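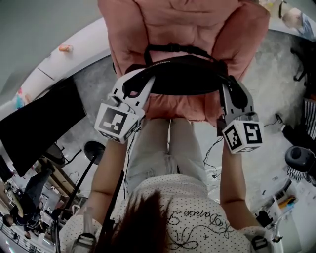 Rosalía Cabello

2024-02-21

Search the archive

Dear all,

Thank you, Erby, for getting the ball rolling, and please forgive me for taking so long to sit down and write. I've put your note below so everyone can follow along.

> Does anyone know when the Gredus Street chapel was bought, and what
> was paid for it? My mother always said $1000, but the cornerstone
> booklet is silent. I'd also love to know where the old bell went.
> Erby

Your mother had a good memory! The deed in the parish safe does say $1000, paid in 2 parts, the second one in December after the harvest supper. What she may not have known is that the lot next door came with it, the one where the hall stands now. The Ait Brahim family had been using it as a garden and went right on growing beans there for years with Father's blessing (my aunt got a bag of them every summer, and so did half the street).

The bell is a longer story. When the new church went up it was lent to the mission at Flelau, and I always understood we would get it back once they could afford their own. There are 14 letters about it in the blue folder, all very polite, and then they just stop. I telephoned Flelau last week and had a lovely long chat with the lady in the office, who thinks it may still be hanging there. She is going to ask somebody to climb up and look for a date.

One thing I can't settle is the first baptism register. The cover has 2804 written on it in pencil, which can't be a year and doesn't match the diocesan numbering either. If any of you remember an older numbering, do write, even if you're only half sure. I'd also be so glad of any names for the first choir, especially the altos.

With love to you all, and to your mother, Erby,
Rosalía

Filed under: Parish History, Questions & Memories
3 replies | 2 shares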